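Pantry shelf – build gallery
Covberg kitchen, Gumelside

The pantry at the Covberg house had deep cupboards and no shelf at a useful height. Cans went to the back and stayed there. Over April we sorted the dry goods, threw out what was past its date and worked out what should live within reach.

The brief was simple. Everyday cans, bowls and the smaller boxes needed to be seen from the doorway, and the large containers had to stay low where they could be lifted without a stool. The full job came to $2,791, including the cupboard doors, which were stripped and repainted in the same colour as before.

We did most of the sorting at the table. It gave us room to group things by size and see how much height each row would need. 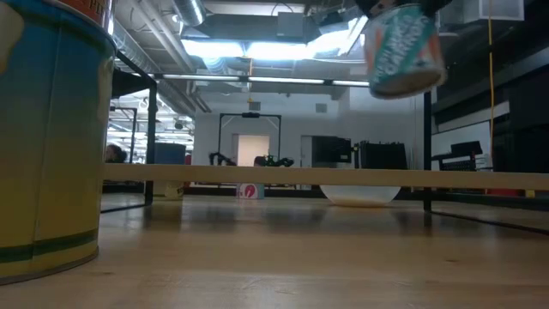
Canned carrots, with a large container, a white bowl and a small white box on the light wooden tabletop. The pale plank runs across the middle.

Tall containers took up more room than expected. We measured the largest ones first and set the bottom space at 561 mm, then worked upward from there. The upper shelves are closer together and hold one layer of cans each, so nothing is stacked more than one high.

Other notes from the job:

Cupboard depth is 548 mm, unchanged. The new shelves stop short of that so the door racks can close.

Hinges and door racks are from Modovex. The timber was ordered through Barros and took a little longer to arrive – allow for that if you are planning something similar.

The owners kept 27 cans and gave the rest of the in-date ones away. Vegetables are on the left, fruit and soup on the right, with baking supplies on the shelf above.

More kitchen and laundry galleries are listed under Storage. For a quote in the Gumelside area, use the contact form and include the width, depth and height of your cupboard.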